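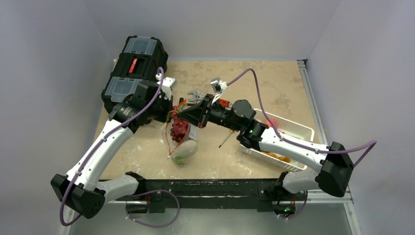 Sorting by consequence

A bench at Fladthorpe has produced a modest result on how two-armed robots should be taught to handle mixed goods

The usual way to teach a robot arm to pick things up is to show it. A person guides the arm through the task, the joint positions and camera views are recorded, and a model is trained to reproduce the movement when it next sees something similar. The method works well for one object on a clear table. It works less well when the objects differ in weight, stiffness and value, and when a grip that suits one of them would ruin its neighbour.

Nurhan Yüksel's group at the Fladthorpe laboratory has spent the period since September on that second case. Their test mixes fruit with hand tools. A bunch of grapes in a plastic bag may lie beside a wrench and a screwdriver, with a toolbox and a slotted basket elsewhere on the table. The tools belong in one place and the food in another. The two arms share the middle of the table, so each must also keep out of the other's way.

The group's method, called Platwood, changes how the demonstrations are weighted. In ordinary imitation learning every moment of a recording counts equally. Most of those moments are spent travelling through open air, where an error of a centimetre has no effect. Platwood estimates, for each moment, how much the outcome would change if the arm were slightly out of position, and gives the sensitive moments more influence in training. Approach to a bag of fruit scores high. Retreat from a closed basket scores low.

The estimate comes from the demonstrations themselves. Where different operators follow nearly the same path, the method assumes that the path matters. Where they scatter, it assumes that it does not. Yüksel regards this as a crude measure. Operators sometimes agree out of habit, and the first version learned to imitate a pause that several of them made before closing the gripper. Pauses are now removed before the paths are compared.

The training set holds 2000 demonstrations. The trained model was then given 277 trials with arrangements it had not met, and an unweighted model was given the same arrangements. The unweighted model failed in 33 more of them than Platwood did. Most of the difference came from soft packaging. On rigid tools the two models were hard to tell apart, and for the screwdriver the unweighted one was marginally better.

"A wrench forgives you," says Yüksel. "You can take hold of it a little to the left and it is still a wrench. A bag changes shape as soon as you touch it, so the picture you planned from is already out of date."

Bags remain the main source of failure. Clear plastic gives the cameras little to work with, and the fruit inside is often easier to detect than the film that has to be gripped. The model tends to aim for the fruit. A correction that shifts the grasp point towards slack film helped with small bags and made large ones worse, and it was left out of the reported figures.

There is also the question of cost. Weighting adds almost 1000 processor hours to the preparation of the data, since every path has to be compared with every other path for the same arrangement. A cheaper version, which compares each recording only with its closest matches, is being tested at Clutstead on an identical pair of arms. The early runs there have used tools only, and so say little about the part of the problem where the weighting made a difference.

The Clutstead team will repeat the trials with packaged fruit once its cameras have been recalibrated. Yüksel has asked that they recruit their own operators and record their own demonstrations. If the agreement between paths reflects the task, a fresh set of people should produce a similar pattern of weights. If it reflects the habits of the Fladthorpe operators, the two sets will differ, and the method will need another source for its estimate.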